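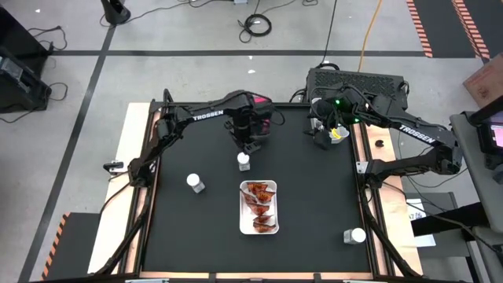 Black work surface set on a larger wooden board.

Section 4: Choosing and Preparing a Surface for Your Foltside Desk Mat

Print this page | E-mail this page

Thank you for getting this far with us. By now you should have the mat out of its tube and the adhesive strips set aside in their envelope. Before you stick anything down, please take a little while to read this section all the way through, even if you have put down mats before. The Foltside is heavier than most, and it likes to be introduced to a table slowly.

Before you start

You will need a soft cloth, a tape measure, a pencil, and a flat room-temperature spot where the mat can lie undisturbed overnight. If your kit came from Drunon with the older strips (part number 3279 is printed on the envelope), follow the same steps but use two strips on each long side.

1. Unroll the mat face down on a clean floor and leave it there overnight. Mats that have spent the winter in a garage or a delivery truck may need a second night, especially in February.

2. Clear the table and wipe it with a damp cloth. Dish soap is fine. Furniture polish leaves a film that the strips will never grip, so if you have polished lately, wipe the table down twice and let it dry between wipings.

3. Measure the table in both directions. You want a margin of bare wood on every side, wide enough to rest a thumb on.

4. Turn the mat face up and set it in place without the strips. Sit down and work at it for an evening. Most people end up moving it a little closer to themselves, and it is so much easier to do that now!

5. Mark the corners lightly with the pencil.

6. Peel the strips, press them along the underside, and lower the mat from the back edge forward, smoothing with your palm as you go.

7. Weigh the corners down with books and leave them until morning.

Note: A bubble near the middle usually settles by itself within a few days. One near the edge should be lifted and smoothed again while the strip is still fresh.

Caution: Do not use the strips on waxed, oiled, or antique wood. The Kulham felt backing is gentle enough to use alone on these tables — it will shift now and then, but it won't pull up the finish.

Caution: Keep hot pans and irons off the mat. It is rated to 65 degrees Celsius, and a mug of tea on a coaster is as far as we would go.

If the mat arrives creased or a strip is missing, write to Korkor Ofori at the Owusu service desk and mention form 363. Replacement strips are free for the first year.

Section revised 9 December 2020

Related items
Section 3: Unpacking and Checking Your Kit
Section 5: Everyday Cleaning and Ink Stains
Section 6: Trimming the Mat to Fit
Replacement Strips and Felt Backing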